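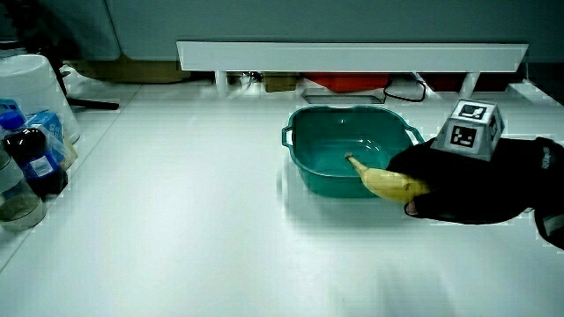 Gloved hand with marker block holding a banana over a teal basin at the Drurnlow test bench. Picture: Kiveck

KIVECK PAUSES PICKING TRIALS AT DRURNLOW AFTER TRACKING FAULT

For immediate use

Kiveck has stopped all robot picking runs at its Drurnlow site following a tracking fault in August. No injuries. One arm closed 18 mm off target and hit the rim of a tub at speed. Emergency stop pressed by the operator, arm powered down.

Early findings: the software confused two faces of the cube marker worn on the glove during hand demonstrations. Wrong hand angle recorded, wrong angle passed on to the arm. 800 demonstrations now being rechecked, fruit handling first. Of the first 100 looked at, 18 have the same error.

"We should of caught this before it got anywhere near an arm," said Shahzad Mughal, head of safety at Kiveck. "Hand recordings carry on. The arms stay off until the checks are done."

Partner firm Plurkorska has been told and has paused its own runs. A speed limit and a second angle check will be added before restart, expected in 90 days. Futher update to follow.

Press contact: Kiveck press desk, Drurnlow

ENDS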